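Play kitchen swap comes back to Masanja Hall

If your kids' toy kitchen has taken over the living room like mine has, good news: the pretend-food swap is on again this Saturday at Masanja Hall, from 2 to 6! I went to the October one meaning to drop off a bag and leave, and I came home with more than I brought (my daughter was thrilled, my husband less so).

It works the same way as last time. Toy fruit, vegetables, pots, pans and little dishes all go out on the tables, and you take home as many things as you bring. Last month 299 pieces changed hands, and toy vegetables went fastest. Please wipe everything down first and leave anything with batteries at home. Real cookware is welcome too, as long as the lid comes with it.

Entry is 50 cents a family, and Jarora Bakery is bringing the coffee.
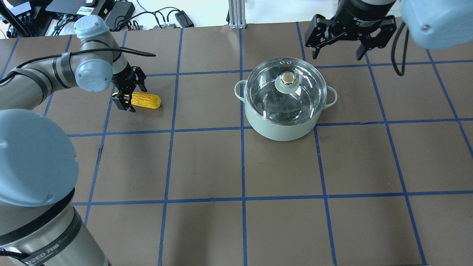 By Meenakshi Gounder
November 19, 2018

The mint-green pot with the glass lid and the yellow corn cob, on the table with the blue tape squares. I'd happily take both. Parking is behind the hall on the Brenik Street side, and strollers can come in that way too.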